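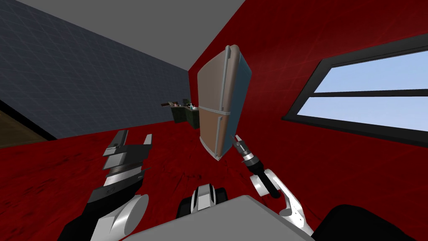 How far ahead can I do the cooking? Further than you'd think, and I say that as someone who has now helped with more village hall suppers and golden weddings than is sensible! Most casseroles, quiches and sponges freeze beautifully for a good month, so if your do is in July you can start in June and take your time. A tall two-door fridge with the freezer on top will swallow a surprising amount once you've turfed out the old peas, but do leave the lower half clear for the last couple of days, when the salads and cream all want to go in at once.

How much should I make for 35 guests?
Less than your nerves are telling you. I plan on two mains, three salads and two puddings, and I cook for 35 and not a soul more (people do love to say "better make it 50", and then you're eating rice salad until Christmas). Allow 5 big loaves if you're serving bread.

Can guests bring a dish?
Of course, and most of them are dying to be asked. Give each person something definite, though. My friend Ingeborg Auer once left it open and was handed 14 trifles, all very nice, and not a potato in the house.

What about people who don't eat meat?
Make one of the mains meat-free and make plenty of it, as everybody else will want some too. Keep a separate spoon with it, please.

When should things come out of the fridge?
Cheese an hour before, puddings half an hour, and anything with mayonnaise at the very last minute.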